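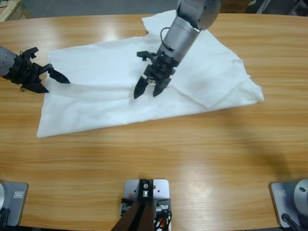 Prenda blanca sobre la mesa, con un lado doblado y las arrugas de siempre.

Hilo sobre doblar ropa, que llevo semanas aguantando vídeos del «método Clirkura» y ya no puedo más. Aviso: no vendo nada y doblo regular.

Para quien haya tenido la suerte de no cruzárselo: el método Clirkura promete que cualquier camisa queda en un rectángulo perfecto con cinco pliegues, sin plancha y «sin pensar». Lo de sin pensar lo dicen ellos, en la portada.

Mirad la foto. Tela blanca extendida, un lado vuelto sobre sí mismo y el borde de arriba hecho un montecito. En los vídeos esa parte no sale nunca. Cortan con la camisa lisa como un folio y vuelven con el rectángulo terminado.

Primera sospecha, entonces: las camisas de los vídeos están planchadas. Y si tengo que planchar antes, el método me ahorra bastante poco.

He leído los comentarios del vídeo más famoso. No todos, que son 2.753. Los que leí se dividen entre «me has cambiado la vida» y «¿y con manga larga?». A los segundos no les contesta nadie de la cuenta.

Con manga larga, por cierto, mal. El tercer pliegue supone que la manga acaba donde acaba el cuerpo. No sé qué camisas tienen en Clirkura, en mi armario no hay ninguna así.

Lo probé con nueve camisas. Mismas camisas, misma mesa, yo con el móvil apoyado en el azucarero parando el vídeo cada dos por tres. Cinco quedaron pasables. Las otras cuatro parecían un sobre que alguien ha abierto con los dientes.

Las cinco pasables eran de algodón grueso. Las finas resbalan, se tuercen al darles la vuelta y acabas con el cuello mirando a la axila. De esto tampoco avisan.

Me diréis que es cuestión de práctica. Puede ser. Pero entonces que lo anuncien como cuestión de práctica y no como «lo aprendes en una tarde». Yo le he dado una tarde entera y parte de la cena.

Segunda cosa: la tabla de doblar Primholm. Una lámina con bisagras, pones la prenda encima, cierras solapa, cierras solapa, cierras solapa. La compré de segunda mano, porque nueva me parecía un atraco.

A favor de la tabla: todas las camisetas salen del mismo tamaño. Eso es verdad y reconozco que da gustito ver la pila.

En contra: ese tamaño no es el de mis cajones. Sobran dos dedos por un lado y por el otro no cabe la segunda fila. Tengo camisetas idénticas entre sí que no encajan en ningún sitio de mi casa.

Además la tabla hay que guardarla. Mide más que cualquier cosa que haya doblado con ella. Ahora vive detrás de la puerta y se cae cada vez que alguien entra.

Un detalle que sí me parece importante y que en ningún método se comenta: la superficie. En la cama la tela se hunde y los pliegues salen curvos. En una mesa lisa, de madera o de lo que sea, se nota la diferencia desde el primer doblez.

Ahora bien, en la mesa la tela patina. Doblas el lado derecho y el izquierdo se te va. Hay quien pone una toalla debajo. Lo he probado y ni fu ni fa: patina menos, pero la toalla también hace arrugas y las copia la camisa.

Otra cosa de la foto: la tela blanca lo enseña todo. Sobre la parte doblada se ve una marquita gris. No sé qué es, puede que hasta sea una sombra. Con una camisa azul marino no estaríamos hablando de esto.

Tercer invitado: Parkel, una aplicación para «gestionar tu rotación textil». Haces inventario del armario y te dice qué te pones poco. Metí mi ropa entera. Me recomendó desprenderme del abrigo. Era septiembre.

En noviembre supongo que me habría recomendado desprenderme del bañador. Cada prenda, además, te pide una foto bien estirada, de modo que para usar la aplicación que te ahorra tiempo con la ropa tienes que extender toda la ropa.

Pregunté en la lavandería Malinowski, que es donde llevo el edredón y donde doblan camisas todo el día. Yo esperaba un secreto de familia. Me dijeron que botones abrochados (uno sí, uno no), boca abajo, un lado, la manga, el otro lado, la manga, y abajo arriba.

O sea, lo de toda la vida. Lo que hacía mi abuela sin vídeo.

Les pregunté también por las arrugas. Respuesta: sacudirla antes y pasar la mano desde el centro hacia fuera. Si después sigue arrugada, plancha. No tenían una cuarta opción ni parecían echarla de menos.

He hecho lo de Malinowski con las mismas nueve camisas. No voy a deciros que salieran todas perfectas porque esto empezaría a sonar a anuncio. Las finas siguen siendo un incordio. Por lo menos el cuello acabó en el centro.

Lo de abrochar antes sí me ha convencido, y eso que me daba una pereza tremenda. Con la camisa abierta los delanteros se separan en cuanto le das la vuelta y ya puedes hacer los pliegues que quieras.

Me preguntan por privado si doblar en vertical, tipo archivador, merece la pena. Para camisetas, si el cajón está lleno, sí. Con el cajón a medias se van tumbando todas y en cuatro días tienes un montón de tela con aspiraciones.

Para camisas, no. Las camisas en percha. Ya sé que estoy escribiendo un hilo larguísimo sobre doblar camisas para acabar diciendo que las cuelgues. Para la maleta hay que doblarlas igual.

Y no, no me creo lo de enrollarlas para viajar. Enrolladas llegan con arrugas en diagonal, y las diagonales son las que peor se quitan en un baño de hotel con la ducha abierta. Que tampoco funciona, dicho sea de paso. Sales tú húmedo y la camisa igual.

Edito por las respuestas: no, no me paga Malinowski. Me cobraron el edredón entero y sin descuento.

Edito otra vez: alguien de Clirkura me ha escrito para decirme que el vídeo de manga larga «está en el curso avanzado». El curso avanzado es de pago. Saco mis conclusiones.

La tabla Primholm la regalo a quien venga a por ella. Solapas en buen estado, una bisagra un poco dura. No hago envíos.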